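Call for Participants: Reading and Recall of Hadith Commentary in Translation

Kamidgate Institute for Religious Studies, Department of Text and Transmission
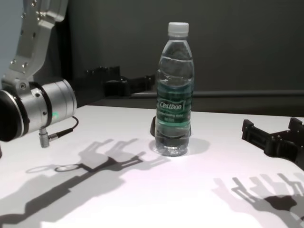
The department is recruiting adult readers for a study of how hadith commentary is read, retained and retold when it is met in English translation. Sessions begin in November and continue until all places are filled. The principal investigator is Lizeth Londoño.

Background

Collections of hadith have been taught with commentary for most of their history. A student would hear a report with its chain of transmission, then hear the teacher's explanation of difficult words, legal implications and variant wordings. In English editions this material is arranged in many different ways. Some publishers place the commentary in footnotes, some in a separate section after each chapter, and some fold short explanations into the translation itself, in brackets. Each arrangement has its defenders. Very little has been measured.

Our earlier work looked at the editions themselves. We catalogued 1221 annotated reports from printed translations and coded each for the position of the commentary, its length, and whether the chain of transmission was given in full, shortened or left out. That catalog, the Zendar index, is the source of the reading material for the present study. No new translations have been prepared. The passages are reproduced as published, with the publisher's name and the translator's name removed.

The present study asks two things. First, does the position of the commentary affect whether a reader later attributes a statement to the report or to the commentator? Second, does the presence of a full chain of transmission change how closely a reader reproduces the wording of the report? We take no position in this study on the authenticity of any report, and participants will not be asked for one.

Who can take part

You may apply if you meet all of the following:

You are 18 or older.
You read English fluently. It does not need to be your first language.
You can read printed text of ordinary size, with glasses or contact lenses if you use them.
You have not taken part in any earlier Kamidgate study that used the Zendar index.

Participants may be of any religion or none. We are recruiting in three groups, and the application form asks which one fits you best:

Group A: readers with formal training in the Islamic sciences. This means at least two years of full-time study, or the equivalent in part-time study, at a seminary, university or comparable institution, including at least one course in hadith.

Group B: readers with regular informal exposure. This covers people who attend study circles, weekend classes or lectures, or who read hadith collections on their own, without a formal course of study.

Group C: readers with little or no exposure. You may have read a few reports quoted in a book or article, or none at all.

If you fall between two groups, choose the one that seems closer and explain in the comments field. We may move you after reading your answer. Group A is the hardest to fill, and applicants from that group will usually hear from us sooner.

Knowledge of Arabic is neither required nor a reason for exclusion. The form asks you to rate your Arabic reading ability so that it can be taken into account in the analysis. Please do not overstate or understate it. There is a short vocabulary check at the start of the first session, and it has no effect on payment.

What you will do

The study consists of two sessions. The first is held at the institute and takes up to two hours, including a break. The second is completed from home, two weeks later, and takes less than one hour.

First session. After the consent form and the vocabulary check, you will be given a printed booklet. The booklet contains a series of reports with commentary, all on ordinary subjects: trade, travel, neighbors, greetings, the care of animals. Passages on warfare, punishment and divorce have been excluded, as have passages where the commentary is mainly a dispute between schools. You will read at your own pace. You may go back to an earlier page within a passage, but once you have turned to a new passage you may not return to the last one. You may not take notes.

After the break you will retell a selection of the passages aloud, in your own words, in English. The audio is recorded. You will then complete a written task in which you mark short statements as belonging to the report, to the commentary, to both or to neither.

Second session. You will receive a link by e-mail, which stays open from 6 a.m. to 11 p.m. on the assigned day. The session repeats the marking task with a different set of statements and adds a short questionnaire on reading habits. Please do not look up the passages between the two sessions. If you come across one of them in the ordinary course of study or worship, that is expected, and the questionnaire has a place to report it.

Handling of the texts

The booklets contain reports attributed to the Prophet and, in several passages, quoted verses of the Quran in English. They are kept off the floor and are collected by staff at the end of the session. Participants who wish to perform ablution beforehand should come a little early. The washroom is on the same floor as the reading room. Sessions are scheduled around the midday and afternoon prayers, and a clean, quiet room is available for anyone who wishes to pray during the break. If a prayer time falls inside your reading period because of a delay on our side, tell the session leader and the period will be paused.

Honorific phrases after names appear in the booklets only where the published edition prints them. When retelling, you may add or leave out such phrases as you prefer. They are not scored.

Payment

Participants who complete both sessions receive a single payment by bank transfer or check. Those who complete only the first session receive two thirds of the full amount. The amount, which is the same for all three groups, is given in the information sheet sent with the reply to your application. Travel within the city is reimbursed on presentation of a ticket or parking receipt. We cannot reimburse taxi fares unless this has been agreed in writing in advance, for example on grounds of limited mobility.

Students should check with their own institution whether payment of this kind affects a stipend or scholarship. We cannot advise on this.

Recordings and personal data

Audio recordings are transcribed by department staff and stored under a code number. The list linking code numbers to names is held separately and is destroyed once payments have been made and the second session has closed. After that point we are not able to withdraw an individual's data, as we will no longer be able to find it. Before that point you may withdraw at any time and without giving a reason.

Religious affiliation is an optional question. It is used only in grouped results. No quotation from a retelling will be published if it could identify the speaker, and no quotation at all will be published from participants who decline that item on the consent form.

Transcripts, without audio, will be placed in the institute's Tello archive at the end of the project and made available to other researchers on request. You may opt out of archiving and still take part.

Possible difficulties

The reading is dense in places. Some passages assume familiarity with customs or units of measure that are not explained, and this is a feature of the published editions we are studying. Participants with no background in the subject should not be concerned if they cannot follow every point. Some people find speaking into a recorder uncomfortable. A practice passage is provided, and its recording is deleted.

The study is not a course of instruction, and staff will not answer questions about the meaning of a passage or its legal force during the sessions. A reading list is available afterward to anyone who asks for it. We do not provide scores to individual participants.

How to apply

Complete the application form on the department's page or collect a paper copy from Room 521. The form asks for your group, your Arabic reading level, your available times of day and any access requirements. Large-print booklets can be produced if we are told at least ten days before the session. Page layout in the large-print version differs from the standard one — this is recorded and does not affect eligibility.

Members of one household may both apply but will be given sessions at different times, and are asked not to discuss the passages until both have finished the second session. The same applies to students in the same class or study circle. Teachers who wish to circulate this call to their students are welcome to do so, provided that participation is not made a course requirement and no credit is attached to it.

Applications are answered in the order received within each group. If your group is full you will be placed on a waiting list and told so. Applicants who are not selected will have their forms deleted when recruitment closes, unless they ask to be contacted about later studies.

Related study

A companion study on listening, under the project name Vudora, will recruit separately next year. It uses recorded lessons in place of printed booklets. Taking part in the present study excludes you from the listening study, and applicants who would prefer to listen may wish to wait. The comments field on the form can be used to say so.

Questions about eligibility should be sent to Lizeth Londoño through the contact form, with "Commentary study" in the subject line. Questions about payment go to the department office.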